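Stevitz Kitchen Words

A small word list of regional cooking terms, collected from handwritten recipe cards and now typed up so that anyone can search it. Version 2, updated 20 February 2023.

What you get

The list holds over 200 entries. Each one has the word as the cook wrote it, a plain English meaning, the dish it came from, and a note on spelling if the cards disagree (they disagree a lot, and I love that). Everything sits in one tab-separated text file called words.txt, plus a short file of sources. Open it in any spreadsheet program and you're set!

Where the words come from

Most of the cards belong to the Brilberg set, which is strong on dumplings, preserves and anything with plums. A smaller batch is from the Halilović family box, and that one is pure joy – three different words for the crust left at the bottom of a pot, all on the same card. I typed both sets by hand and kept odd capital letters exactly as they stood.

How to use it

Search on the "word" column first, then on "variant". If you load the file in Gridedora, set the text encoding to UTF-8 or the accents will come out as boxes. Blank cells mean the card gave no answer.

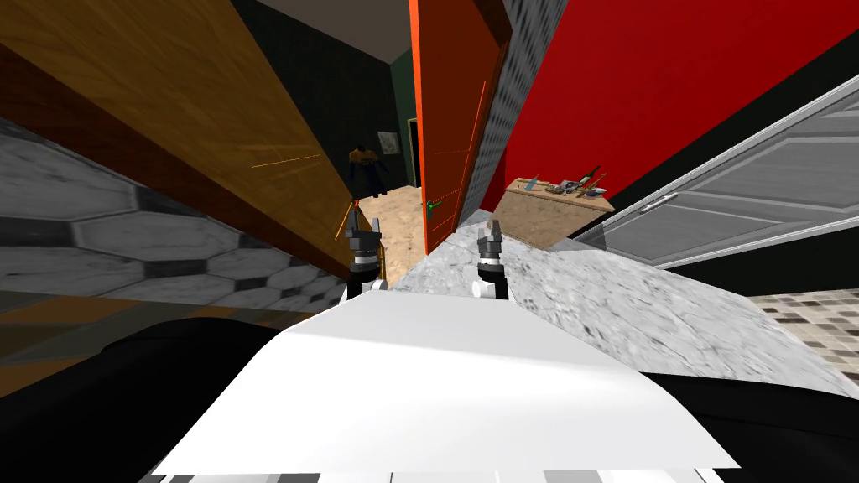
Meanings marked with a question mark are my best guess from the rest of the recipe. Please check those before you quote them in print. The weakest part of the list is baking: many cards say only "a good oven", and I left such phrases out.

Changes in version 2

Added the plum butter cards. Merged doubled entries for sour cream. Fixed the sort order for words starting with Š and Ž.

License

Free to copy and change, as long as you credit Stevitz Kitchen Words. Corrections are very welcome, and so are new words – send the whole line from the card if you can, with the name of the dish.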